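From: Roya Rashti
To: Basimstead kitchens list
Subject: Re: [kitchens] What happens to the morning prep shift?

Hello Apostolos, and hello everyone,

Sorry for the slow reply. I started this before the lunch service and it's now nearly 4, so if it wanders a bit you'll know why.

Apostolos Athanasiadis wrote:

> I've been at Basimstead long enough to remember when we
> peeled everything by hand, so I'm not against a bit of help.
> But people on the early shift are asking me what the Skudard
> trial means for them and I don't have a good answer. Are hours
> being cut? Who cleans up after it? And if the thing stops
> halfway through the onions, is that our fault or theirs?

All fair questions, and I'd much sooner have them here on the list than whispered by the coat hooks.

Hours first. There are 29 of us on the early roster across both kitchens, and the number I've been given for after the trial is also 29. I asked for that in writing and Kontogiannis sent it through, so anyone who wants to see the letter can come by my desk (bring a biscuit, it's a long letter). What will change is the mix. There'll be less time at the sink and more on trays, labels and the special diets bench, where we've been short all year anyway. I know some of you like the sink. I like the sink! It's the one spot in the building where you can think your own thoughts for half an hour. I've told them that too, and I've asked that whoever wants to keep a turn at it can put their name down.

As for cleaning up, we look after the counters and boards the way we always have. The robot itself gets wiped down and checked by the Nilmont technician, and that's in the agreement, so please don't let anyone hand you a cloth and tell you otherwise.

If it stops, you press stop, step back and ring the technician. It goes in their log with the time and what it was doing. Your name doesn't go in it. I was quite firm on this one, maybe a bit too firm, but we all remember the dishwasher business and the labour it took to get that sorted.

The other thing people have been asking me is what it will be doing at the sink, and the answer for now is very little. All of it is being tried in simulation before any of it comes near our kitchen, and they've started with the tap and the small veg.
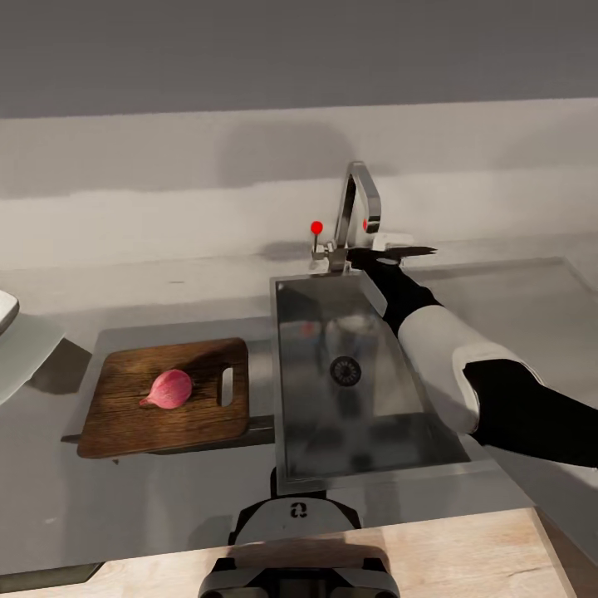 I'd like a few of you from the early shift to come to the next session with the Skudard people, and it will be paid time. They've been friendly enough, but they don't know that we keep a second board for the allergy meals, or that you can't have anyone reaching across the sink when the big pots are coming through. Those are the things that only get said when somebody who does the job is in the room. Last time it was me and 84 slides, and I came out with a headache and a free pen.

The trial proper is meant to start in August. I've asked for the first fortnight to be run with the usual number of people on, so that if it's slow, meals still go out on time and no one has to stay back. I haven't had a yes on that yet – I'll write again as soon as I do.

Apostolos, could you ask around and send me three or four names? It would be good to have at least one person who's really not keen on the whole idea.

Warm regards,
Roya

Roya Rashti
Kitchen staff rep, Basimstead
Ext. 1803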